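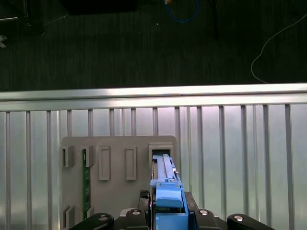

Tips for building an insertion station in a spare room
Puvport Workshop Notes, July 20, 2025

Stand the fixture plate upright. Laid flat, it becomes a tray, and within a week it's holding your coffee, two hex keys and the invoice from Plumthorpe.

Give every slot a beveled border. A gripper that arrives a hair off will slide in if there's a slope to slide down. Square edges look smarter and jam. I filed mine square first, naturally.

Leave yourself spare slots. Two tall empty ones in the middle of the plate cost me nothing to print and saved me reprinting the whole thing when the parts changed shape, as they do.

Hold circuit boards by the ends, on edge, in open-sided holders. You can get the board out again with your fingers, which you will want to do at 11 p.m.

Color helps more than cleverness. A light blue part against a gray plate is easy to find for a camera, and for a tired person too. My black-on-black version (the Dokitska, may it rest) took an evening of squinting.

Run the insertion slowly, then slower. I start at 271 on my own speed scale, which goes to 1000, and I don't go past 421 until the part has seated 600 times running. Yes, the counter goes back to zero when it misses. Yes, at 598.

Check the bolts on the fingers before each session. Threadlocker, small dab, let it cure overnight.

Cables on ribbed carpet pick up fluff and catch chair wheels. Tape them down or hang them up. I have been meaning to do this since I moved the bench.

Filed under: Enriquez arm, jigs, carpet regrets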